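The draught under the door

Nektarios Vrettos has been hanging doors in Dorberg since he left school, and most of his winter work comes from people who complain of cold feet. They've usually paid for new windows first. The gap under the front door is still there.

He starts with a strip of paper. Shut the door on it, then pull. If the paper slides out freely, the seal at that spot isn't doing its job. He tries it in 10 places, moving up one side, over the top and down the other.

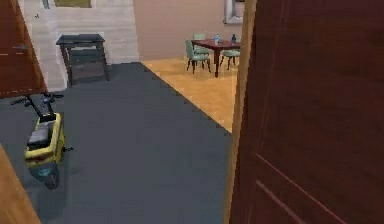 Old houses on the Kourkoulas side of town have a second problem. The floors have sunk, in some rooms by 2 centimetres, and a door trimmed years ago to clear a thick carpet now hangs over bare boards. A brush strip will cover most of that. Vrettos fits them in April, when the timber has settled after the heating season, and leaves 5 millimetres for the bristles to bend.

Inside doors he mostly leaves alone. A house needs some air moving between rooms, and a bathroom sealed too tightly will grow mould by spring.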